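De : Nhung Khúc
À : liste entraide-maison
Objet : Re: taches sur table en bois clair, vous faites comment ?

Le mois dernier, Tamsin Strickland a écrit :
> Bonjour à tous,
> J'ai récupéré une table en bois clair et je n'ose plus poser
> une tasse dessus. Savon noir, huile, cire ? Et surtout avec
> quel chiffon ? Les miens laissent des peluches partout.
> Merci d'avance !
> Tamsin

Coucou Tamsin, coucou la liste,

Je réponds avec un peu de retard, novembre a été chargé (les cartons de ma sœur, le chauffe-eau, bref). Pour le bois clair je reste fidèle au savon noir très dilué, une petite cuillère dans un bol d'eau tiède, et un chiffon bien essoré, vraiment bien ! On passe toujours dans le sens du fil, sinon les traces se voient dès que la lumière est rasante. Mortimer m'avait conseillé la cire Breltska, j'en ai mis deux fois et j'ai arrêté, je trouvais que ça collait sous les coudes. 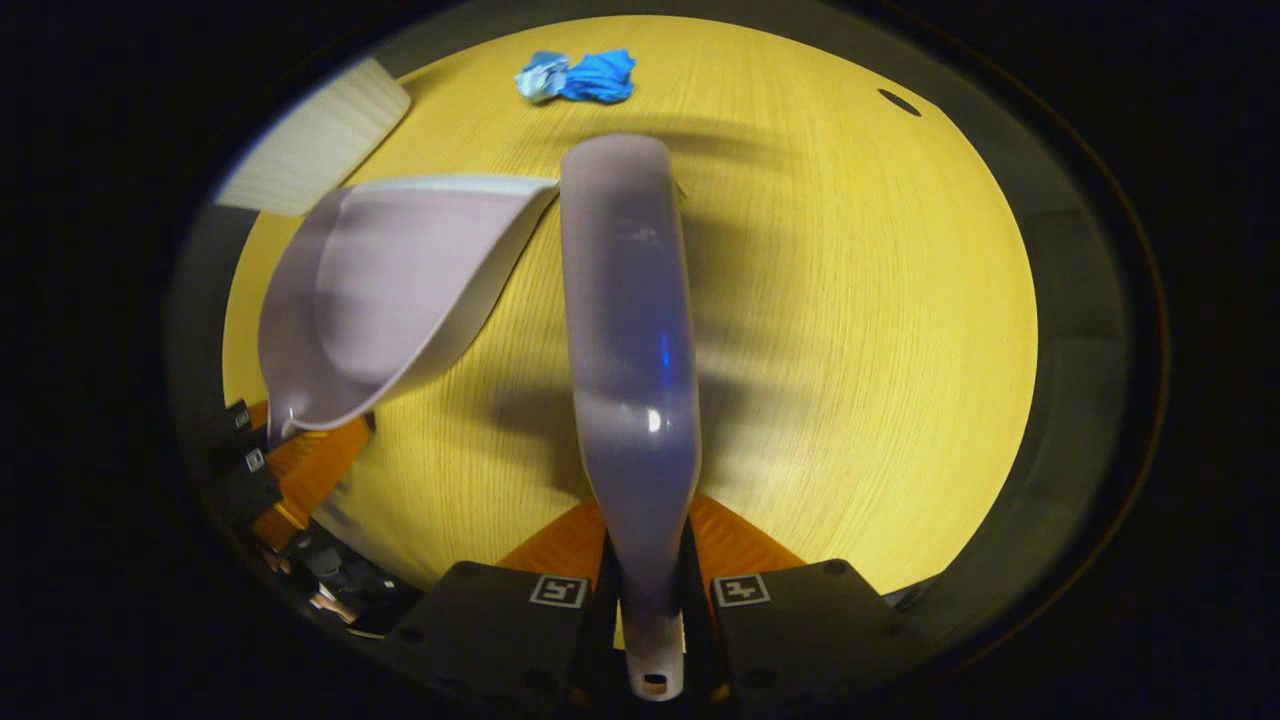
Le plateau et le chiffon bleu, lumière chaude.

Côté chiffons, j'ai banni les vieux tee-shirts, qui peluchent autant que les tiens. Je prends du bleu pour la table et du blanc pour la vaisselle, comme ça plus de mélange, même quand c'est Jalen qui range (enfin, presque plus). Lavage sans adoucissant, séchage à l'air, et je les garde en boule dans le tiroir, tant pis pour le repassage.

Pour les ronds de tasse, par contre, je sèche un peu. Gus, tu n'avais pas essayé quelque chose sur ton bureau ? Je veux bien la recette, et Tamsin aussi j'imagine !

Bises à tous,
Nhung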